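24 septembre — par l'auteur du blog

Les obsèques « tout compris », j'y regarde à deux fois

Depuis le mois de juin, je reçois des dépliants. Il faut croire qu'à 70 ans on entre dans un fichier. Le dernier vient de chez Bullent, qui me propose de régler dès maintenant ma cérémonie, mon cercueil et jusqu'à la musique, « pour soulager mes proches ». Mes proches n'ont rien demandé.

J'ai quand même lu le contrat. Seize pages, dont 2 sur les exclusions, en gris clair. Le transport du corps est compris, sauf si l'on meurt loin de chez soi. Les fleurs aussi, « selon disponibilité ». L'avis dans le journal est limité à quelques lignes, et chaque ligne de plus se paie. Une vie entière facturée à la ligne, je demande à voir.

Chez Wendow, la concurrence, on me promet un « espace du souvenir » en ligne, perpétuel. Perpétuel comment ? L'entreprise est plus jeune que ma voiture.

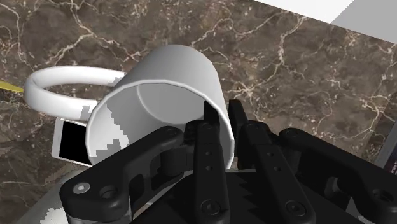

Je ne dis pas qu'il ne faut rien prévoir. Ma tante avait laissé une enveloppe avec trois consignes et le nom d'un cantique, et tout s'est bien passé. Mais entre une enveloppe et un prélèvement mensuel jusqu'au dernier souffle — avec frais de dossier — il y a une marge. J'ai rangé le dépliant dans le tiroir du buffet. On verra bien s'ils rappellent.

Commentaires

Mirabelle : Même dépliant ici. Ils ont rappelé, je vous préviens.

Jeannot16 : Pour mon père, l'avis a coûté plus cher que les fleurs. Demandez un devis écrit.

Ce site utilise des cookies. En poursuivant votre visite, vous acceptez leur utilisation.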